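Keep the small shop open an hour longer

Last month I needed a button. It was an ordinary button for a winter coat, dark, with four holes, and I wanted to buy it in Clunico, where I live, from a person who knows buttons. The shop has them in long drawers along the wall. But the shop closes at five, and I leave my work at half past five, and so for three weeks my coat stayed on its hook and I was angry with it each time I passed.

In the end I ordered a bag of buttons from a website. There were 800 in the bag. I used one.

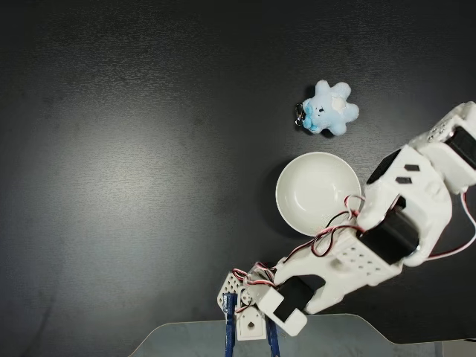 Opinion
By Pramanik
31 August 2021
Reading time: four minutes

I tell this story because our town is again discussing why the small shops are dying, and again we hear the same two answers. The first answer is the rent. The second answer is that people have become lazy and want everything delivered to the door. I think the rent is a serious matter and I do not wish to make it smaller than it is. The second answer I find unfair. Many of us would walk to the shop with pleasure, if the shop was open when we are free to walk.

When I came to this country, seventeen years ago, I was surprised by the hours. In the town where I grew up, Skitberg, the shops shut for a long time after lunch and then opened again until eight in the evening. It was not a rich town and it had only 4,000 people. Still, in the evening the main street was full. You bought bread, you bought a light bulb, you stood and talked for too long, and your mother sent your brother to look for you. I do not say everything was better there. The winters were terrible and there was one dentist, who was rough. But the street was alive at seven o'clock, and it was alive partly for the reason that there was something to do in it.

Here the opening hours were made for another life. They were made for a house where one person worked and the other was free on a weekday morning. I know very few houses like this now. On my own stairs all the neighbours are out from eight until six, except a retired couple on the ground floor, and they tell me they prefer to shop in the evening too, when it is cooler.

I have spoken about this with several shopkeepers and I want to be fair to them. A woman who sells wool told me that she is on her feet from seven in the morning, with the deliveries and the accounts, and that when somebody asks her to stay until seven in the evening she would like to throw a ball of wool at this person. I understood that I was this person. She cannot pay an assistant. She has children who must eat.
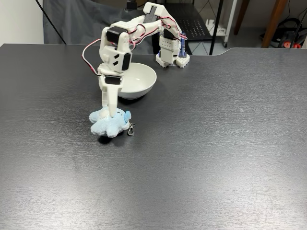 So I do not ask for longer days. My proposal is more modest: move the hours. Open at eleven, or even at noon, and close at seven. Do it on two days of the week only, and let it be the same two days for the whole street. This last point seems to me the most important one. One shop which is open late is a lamp in a dark street, and people do not go out for it. If the baker, the shoe repairer, the bookshop and the wool shop are all open together, then it is worth to put on a coat.

In Vurnirier, on the other side of the valley, the traders of the old market street tried this in November, with all the lights on and the café serving soup. I went on the bus to see it. It rained hard and I expected to be alone, but I had to wait in a queue to buy a small piece of cheese. A man in front of me said he had lived there almost all his life and had never before been inside the clock shop. He did not need a clock. He came out with a strap for his watch.

Some people will say that one wet evening in another town proves nothing. They are right. It would be good to try it for a whole season before judging, and to agree at the beginning that a bad first month is allowed. Habits are slow. I still go to the wrong drawer for the spoons in my own kitchen, which I rearranged in spring.

The council could help too, and it would not need much money. The car park behind the library could be free after five on those two days. The last bus up the hill could leave half an hour later. The street lamps outside the old post office have been broken since before I can remember, and I have written about this already.

As for me, I have a bag with a great many buttons in it, dark, four holes, and they are free to anybody who will come and take them. I am at home after six.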